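Scheduling a nightly refresh from a local database in Siseo

If your sales numbers live on a server in a closet and your dashboards live in Siseo, sooner or later someone will ask why the chart stops at last Tuesday's total or thereabouts.

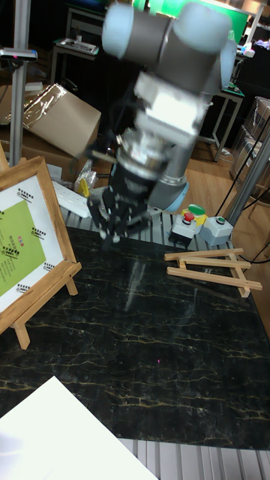

The usual answer is that a person was supposed to click Refresh and went to lunch. A schedule fixes this, and setting one up takes less time than the apology email.

Before you start

You need the Ambaye connector installed on a machine that stays awake at night. A laptop that goes home in a backpack doesn't count, however much its owner promises. You also need a database login with read access, and the admin role in your Siseo workspace. Editors can see the Schedule tab but can't save anything in it, a fact the tab keeps to itself until you press Save.

Step 1. Register the source

Open Settings, then Sources, then Add Local. Pick the connector from the list. If the list is empty, restart the Ambaye service and wait a minute before you start reinstalling things. Type the server name exactly as the connector machine knows it. Mine is called Gendden and lives on the Dudolthorpe office network, so that's the name I use, even though my own computer calls it something else.

Step 2. Test with a small table

Choose the smallest table you have and run Preview. You should get the first 200 rows. If you get a login error, check the password. If you get a timeout, check the firewall, then check whether someone has "tidied" the firewall.

Step 3. Set the schedule

Go to Schedule and turn on Nightly. The default start is midnight, which everyone leaves alone, so midnight is crowded. I use 2:40 a.m. and my main table of 1,652 rows is done before the backup wakes up at three. Check the time zone box too. It defaults to the zone of whoever created the workspace.

Step 4. Turn on failure alerts

Alerts are off until you ask for them. Send them to a shared mailbox, and set retries to two. More than that and a wrong password will lock the account by breakfast.

If the refresh runs but the numbers don't change

Look at the row count in the History tab, which keeps the last 14 runs. The same count every night usually means the query has a date filter someone typed in by hand. Ours was stuck at 786 from November until I finally opened the query - the end date was my own typing.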